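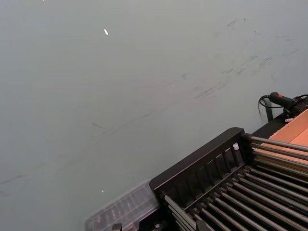
Photo: Yiğit Uçar / Hemisetti Workshop Pages

Setting up the Erska bench arm with the Kozan roller bed: tips from a small shop

Posted 3/6/22 in Bench and Tools

Usetti sells the Erska arm and the Kozan roller bed separately or as one kit. I bought the kit in December for my packing bench, where I put small hardware orders into cartons and slide them down to the taping end. The arm picks flat items and sets them in the carton, and the rollers carry the carton. I have used it most working days. These are the things I would tell someone who has one on order, along with what I think of it.

Before you unpack

Clear more bench than you think you need. The roller bed takes up its own footprint and then you need room on the side where the arm swings, plus a place to set cartons down. I left one whole end of the bench bare and I use all of it.

Check the bench top for level in both directions. A carton with weight in one corner will drift on rollers if the bed leans. Shim the bench legs, and leave the feet of the bed alone until that is done.

The packing list is on the underside of the carton lid, where it is easy to miss. Mine was complete except for one bag of screws, which Usetti mailed out. It took 14 days.

Fitting the roller bed

The end frames go on first. They have slots down the face and it is tempting to lift the bed by them. Lift from the long rails, with two people if you can get a second pair of hands.

Drop the rollers in one at a time and spin each one with a finger before going to the next. A roller that grinds or stops short is sitting crooked in its bracket. Take it out, turn it end for end, and try again. I had one that never ran freely and swapped it to the far end, where cartons hardly touch it.

Leave the end frame screws a half turn loose until all the rollers are in. Tighten the corners a little at a time, working across from one to the opposite one, the same way you would put on a car wheel.

If your bench has a painted or coated top, put thin rubber under the feet before the final placing. Dragging the bed even a short way leaves gray scuffs. A melamine sponge takes off most of them. I have stopped worrying about the rest.

The hand control

My kit came with a wired hand control for jogging the arm, on a coiled cable. The cable is good and springy but it wants to hang wherever there is a gap. Give it a hook on the side of the bench away from the rollers, and get in the habit of putting it back there. Mine spends too much time lying on top of the bed.

Test the stop button at the start of every day with the arm moving at its slowest setting. The manual asks for this once a week.

Never reach over the bed with the arm live. If a carton jams, stop the arm, wait until the light on the base goes steady, and then clear it. I put that on a card for the two people who help me at busy times.

Small parts

Keep a clear box with a lid right beside the bed for the screws, spare clips and hex keys that belong to it. You can see what is left without opening it, and the lid keeps packing dust out. I tried an open tray first and spent a morning picking paper fluff out of the washers.

Do not store the kit's spares in the same drawer as your other metric screws. The ones for the roller brackets have a shallow head and a longer one will rub.

Order a bag of the plastic clips along with the kit. They are cheap, they are easy to lose, and shipping on them alone costs more than the bag.

Teaching the arm a pick

The Erska is taught by moving it to a point and saving the point. It will hold 60 of them. That sounded generous when I read it, and then I found that one carton layout can use up a good many.

Save a safe height above the bed as your first point and return to it between picks. A carton flap standing up is taller than the carton wall, and the arm does not know about flaps.

Teach with real cartons and real stock. I used an empty carton for my first try and the floor of it bowed down once there was weight inside, so every item after the second was let go too high.

Name your points as you go. The software gives them numbers, and after lunch the numbers mean nothing. I use the carton size first, then the slot.

If a pick is off by a hair in the same direction each time, look at the bench before you re-teach it. Twice now the roller bed had crept sideways. A strip of tape along the foot on each side shows it at a glance.

Wipe the suction cup with a barely damp cloth at the end of the day. Solvent makes it go stiff.

Keeping it clean

Cardboard sheds. Bits of it end up on the bench, between the rollers and under the feet. A soft paintbrush gets between rollers better than a vacuum nozzle does, and I keep one for this job only.

Do not oil the rollers. The bearings are sealed and oil on the outside will mark the cartons. If one starts to squeak, clean both ends of the shaft and put it back dry.

Tape residue is the worst of it. Rub it off with a bit of the same tape, sticky side down, as soon as you notice it. Left for a week it picks up dirt and each turn of the roller prints a gray line on the carton.

Brush the base of the arm too – dust packs into the seam around it, and the fan intake is just above.

Is it worth the money?

For me, yes, with some complaints. On repeat orders the arm is slower than my hands, but it keeps going while I print labels or answer the phone. On mixed orders I leave it off and use only the rollers. If your work is mostly mixed, buy the Kozan bed alone and see how you get on with it. It is the better made of the two parts and the arm can be added later with the same mounting plate.

The manual is thin. Assembly gets 14 pages and teaching gets 5, and I would have liked it the other way around. The wiring drawing is printed so small that I had to take a picture of it and zoom in.

Noise is low. The arm hums and the rollers rattle a little with light cartons. You can talk over it.

I had one fault, a loose plug inside the base. The Usetti help desk walked me through finding it on the phone. They were patient and knew the product, though it took 7 calls to get through to them. Write to them first with your serial number if it is not urgent.

Things to have on hand

A small level
Hex keys with long handles – the short ones in the kit scrape your knuckles on the end frame
Rubber sheet for the feet
A soft paintbrush
Melamine sponges
A lidded clear box
Masking tape for marking positions
One spare suction cup

Some readers have asked about running the bed on a slope so that cartons roll down by themselves. I tried it with blocks under one end. Light cartons stopped halfway and heavy ones ran into the tape dispenser, so I took the blocks out again. If you want to try it, fit an end stop first and keep the arm switched off until you have the cartons coming to rest in the same place each time.

Yiğit Uçar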